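Small Habits for a Better Morning Cup

I have been making coffee in the same narrow kitchen for years now, and most of what I know I picked up by doing it wrong first.
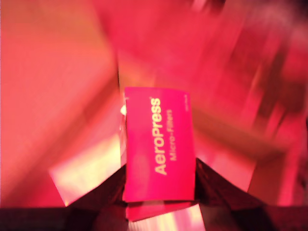

Start with the kettle, if you do nothing else this week. Ours had a crust on the bottom like an old seashell (I am a little ashamed of how long I let it go), and a half-and-half mix of white vinegar and water, brought to a boil and left to sit for an hour, took it right off. Rinse it well and boil plain water through it 2 times before you make anything you plan to drink!

Keep your beans in a jar with a tight lid, in a cupboard well away from the stove. My neighbor Svenja Kasten swears by the freezer, and we have agreed to disagree.

Paper filters pick up smells faster than you would think, so don't store them next to the onions or the curry powder. I did that one whole September and every cup tasted faintly of dinner.

Used grounds are handy too. Spread them on a plate to dry, then put a little bowl of them at the back of the fridge, or rub a spoonful on your hands after chopping garlic. Just don't tip them down the sink, whatever your uncle says – I have paid that plumber's bill.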